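Storkberg Garment Care, Nunder site
Workplace inspection checklist: robotic garment handling, returns and sorting room
Form 965, with inspector's comments
Frequency: monthly and after any change to the cell
Inspection day: Thursday, early shift
Status of each item: S (satisfactory), A (action needed), N (not checked)

Section 1. Access and marking

1.1 Floor marking around the arm complete and legible. S
1.2 Walkway to the fire door kept free. S
1.3 Entry to the marked area limited to staff who have signed the cell sheet. A
Comment: the signing sheet is kept in the office, which is locked until the day shift comes in. Early shift staff sign after the work has been done. Move the sheet to the board by the sorting room door.
1.4 Notice on stopping the arm posted at eye level. S
Comment: the notice still gives the telephone extension of the old maintenance desk. Replace at next print.

Section 2. Stopping and restarting

2.1 Stop button tested at start of shift and entered in log. S
2.2 Second stop button reachable from the folding side. A
Comment: reachable only when the trolleys are parked against the opposite wall. On the early shift they are parked wherever there is room. Mark out trolley bays.
2.3 Restart requires a deliberate action by a person outside the marked area. S
2.4 Speed limit for shared working set and locked. S
Comment: the setting is under the supervisor's code. The code has been written inside the cupboard door. Change it and keep the new one off the cupboard.

Section 3. Handling of garments

3.1 Garments presented one at a time. S
3.2 Gripper fingers checked for rough edges, cracks and trapped thread. S
Comment: check by eye and then with a scrap of knitted fabric drawn over both tips. No snagging found.
3.3 Soiled items recognised and diverted before folding. A
Comment: the Zarnunico sorting program decides by colour difference. It does well with pale cloth. On strong colours it is less dependable, and a mark on red fabric that is only a deeper red can be passed as clean. Until the program is revised, all red and dark garments are to be looked at by a person before they go forward. The front of the shirt is to be checked at chest height and along the sleeve seams. 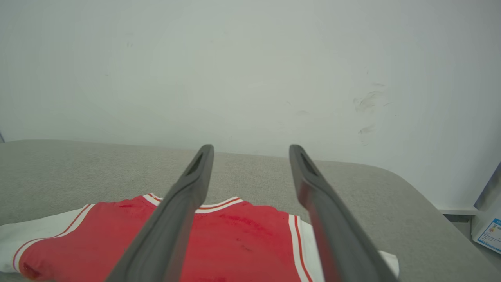

Sorting staff on the early shift replied in writing that they were already looking at every red shirt, that they had done so since the arm was put in, and that the checking time appears nowhere in the shift plan. They asked for it to be counted as work. The point is accepted and carried to item 5.2.

3.4 Gloves available for handling stained items. S
Comment: medium size running low.
3.5 Stained items treated as potentially contaminated until assessed. A
Comment: the rule is known but is applied unevenly. When staff sorted by hand, the person who found a stain also bagged the item. With the arm in use, finding and bagging can fall to different people, and the item may wait in between. Whoever diverts an item is to bag and label it at once.
3.6 Resting surface cleaned after contact with a stained item. A
Comment: there is no entry in the cleaning log for upholstered surfaces, only for tables and rails. Add a line. Padded surfaces are to be vacuumed and then treated with the approved fabric cleaner. Wiping alone is not sufficient on woven cloth.

Section 4. Posture, noise and pace

4.1 Working height suitable for staff who load and unload. A
Comment: low surfaces suit the reach of the arm better than they suit a standing person. Staff who load for a full shift report stiffness in the lower back. Loading periods are limited to 2 hours, followed by a change of task. A height-adjustable loading stand has been requested from Zacharopoulos, who supplied the other fittings.
4.2 Noise level permits ordinary conversation. S
4.3 Pace of work set by staff and not by the machine. A
Comment: the arm waits when no garment is presented, but the display counts the waiting time in orange figures that can be read from across the room. Several staff said that they hurry when they see it. The counter has no safety function. Switch it off on the room display. It may stay in the supervisor's report.
4.4 Rest breaks taken away from the cell. S
4.5 Lighting even, without glare on the work surface. S

Section 5. Changes to jobs

5.1 Staff told in advance of changes to tasks. A
Comment: staff were told what the arm would do. They were not told in the same detail what they would be doing themselves. The task list for the sorting room was last revised before installation and still describes 4 folding posts. There are now 2, together with a loading post and a checking post which have no written description.
5.2 Time for manual checking included in the shift plan. A
Comment: see reply under 3.3. Checking is to be entered as a separate task with its own allowance. Almost all of the early shift take part in it at some point.
5.3 Training given on correcting a failed grasp. A
Comment: the usual fault is a garment that has bunched up and gives the fingers no clear edge. The correct procedure is to stop the arm, go in, open the garment out, leave the marked area and restart. In practice some staff reach in while the arm is paused between movements. A pause is not a stop. Repeat the training, with the garment types that cause the most trouble, chiefly sportswear with elastic trim and mixed panels.
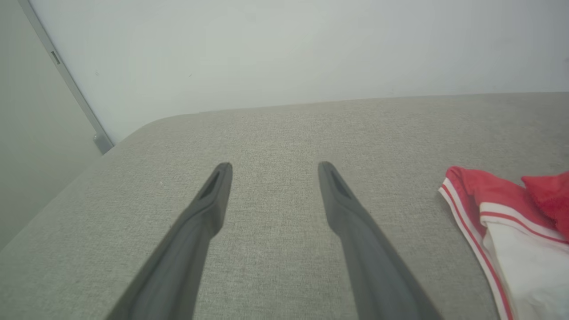

Who may straighten a garment that the arm has failed to pick up?
Any member of staff who has signed the cell sheet, once the stop button has been pressed and the light on the column shows steady red.

5.4 Staff able to refuse a garment as unsuitable for the arm. S
Comment: used mainly for items with loose cords, pins or badges. Refused items go to the hand folding post and are not recorded as errors.
5.5 Hand folding skills kept up. N
Comment: not checked on this visit. New starters now learn the loading post first and may go several weeks without folding. If the arm is out of service the room depends on the longer-serving staff. Check at next inspection.

Section 6. Images and records

6.1 Notice on the use of cameras posted at the entrance to the room. S
6.2 Stored images not used to assess individual staff. S
Comment: confirmed in the site agreement. A copy should be hung next to the notice, where staff can read it without asking for it.
6.3 Fault log kept up to date. A
Comment: faults are entered, remedies often are not. "Sorted" is not a remedy.

Actions to be closed before the May inspection: 1.3, 2.2, 3.3, 3.5, 3.6, 4.3, 5.2, 5.3.
Actions open without a date, dependent on supplier or on head office: 4.1, 5.1.
Item 6.3 to be raised at the next shift handover.

Copies: site office, sorting room board, staff safety representative.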